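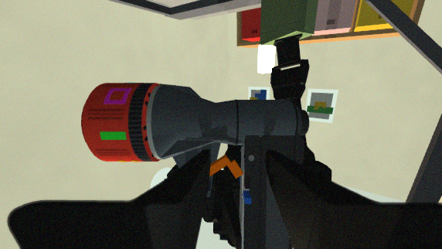

The wrist camera problem Deepika raised on Thursday comes down to where the fingers sit in the view, and I think we can fix it in the sim before anyone touches the real arm. I loaded her branch last night and stepped through the handling task in the Tuvwood room. With the gripper facing the red cylinder, the two black fingers take up a lot of the lower view, and the tip of the right one overlaps the top of the dark upright body under the gray section. The green rectangle and the purple outline on the red end are both in the clear at that point. So the detector has something to work with on the left, and much less on the right, where the joint we care about is.

Replies to Deepika's points are inline below. I trimmed the parts about the bus and the shirts.

Deepika Sundaram wrote:

> Hi all,
>
> I merged the new object set into the sim on Tuvwood and ran the
> handling task 36 times with the policy we trained in September.
> 13 runs finished. Most of the others stopped with the gripper
> near the object and the pose estimate jumping back and forth.
> I think the estimator is losing the object when the fingers get
> in front of it.

I get the same thing. I logged the pose estimate next to the detector confidence, and the confidence drops first, then the pose starts jumping. The policy follows the bad pose for a few steps and the safety check stops the run. The check is doing its job, so please don't raise the limit to get more finished runs. The judges at Rernus will be using their own limit and ours is already looser than last year's.

> Could we move the wrist camera up? I tried it in the sim with
> the mount 2 cm higher and it looked better, but I only did a
> few runs.

We could, but the bracket would have to be reprinted and we would lose the clearance we have when the arm folds back to the start pose. Monique Guillot measured that last spring and it was tight. Before we print anything I would like to try tilting the camera toward the fingertips in the sim and leaving the mount where it is. There is a parameter for it in the Kotian config file, under wrist, called pitch_offset. It is zero at the moment. Try a few values in both directions and write down the number of finished runs for each. Use the same seeds every time or we won't be able to compare them.

> The other idea is to mask the fingers out. We know the joint
> angles so we know where they should be.

I like this one and I think it should be somebody's piece of the project. The mask has to come from the same joint angles the renderer used for that step. Last year we took them one step late and the mask trailed behind the fingers whenever the gripper was moving, which left a dark edge that the detector took for part of the object. If you start from the old code, check that first. It is in the archive folder and I never cleaned it up.

A mask won't bring back what is behind the finger, so the estimator also needs to hold the last good pose for a short time when too much is covered. I would start with half a second and see.

> Also, is the lighting in the room final? There are hard jagged
> shadows on the funnel-shaped part and I don't know if those are
> meant to be there.

The lighting is not final. The shadows on the funnel come from the low resolution shadow map, plus that mesh is faceted because we cut the polygon count to keep the sim running on the club laptops. I can turn the shadow resolution up on the desktop machine. I would rather leave it rough for the training runs and only check with the better setting afterward. If the policy can only work with clean shadows we want to know now.

> Last thing, do we want the wall pictures and the colored shelf
> in there? They slow down loading.

Keep them. The practice room at Rernus had all sorts of things on the walls and the team before us trained against a blank background and paid for it. If loading is a real problem, drop the texture size first. I would also like the shelf colors shuffled between runs. Right now they are the same every time.

So for next week, unless somebody objects:

Deepika: pitch_offset sweep, same seeds, results in the shared sheet. Please put the commit number in the first column.

Monique: find the clearance measurements from spring and post them here, even if it is just a photo of the notebook page. If there are 3 mm to spare we may be able to move the bracket after all.

Me: shadow setting on the desktop, shelf color shuffle, and a short note on how to run the old mask code.

Open: the mask itself. It would suit someone who took the kinematics section already. You would need to be comfortable in Python, and I can sit down with you for the first hour. Reply on the list and not to me alone, so we don't end up with two people on it again.

Two housekeeping items. The Cetex licenses on the lab machines run out at the end of the month and the renewal form is in. If yours stops opening, use the desktop until it comes through. And please stop saving run logs to the home directory on the shared account. It filled up on Monday night and killed a training job that had been going since the afternoon. Logs go in the scratch folder. I moved the ones I found, so if you are missing something look there under your own name.

The meeting is at 4:30 in the usual room. Bring the charger for the second laptop if you have it.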